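Setting Up a Snack Table Without Buying a Kit

Every party site wants to sell you a "grazing station" bundle. I looked at one from Mellix and it was mostly trays. You probably own enough trays.

1. Clear the table and wipe it down. A plain surface needs no cloth, whatever the catalogs say.

2. Put drinks at the back. I doubted the two-tier racks, but a clear one does keep bottles upright, and six Cokes fit with the labels facing out. Chill them first, for at least 4 hours.

3. Keep wrapped snacks together in one tray. Bars and bags of crackers can share. Sorting them by color is a waste of an evening.

4. Give sandwiches their own basket. Wicker looks nice and holds crumbs forever – line it with paper.

5. Leave one tray empty in the middle so people have somewhere to put things together.

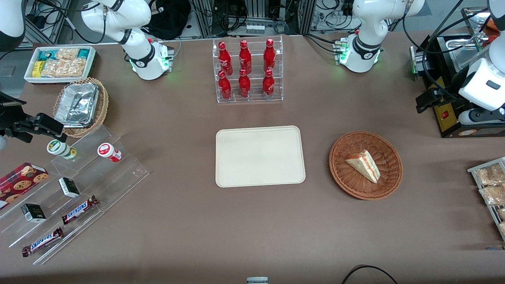
Tiered stands are the part I'm least sold on. Rania Fahmy swears by hers, and I'll admit small items are easier to reach on one. Still, I wouldn't pay $40 for it. Try a stack of sturdy boxes first and see if your guests notice any difference.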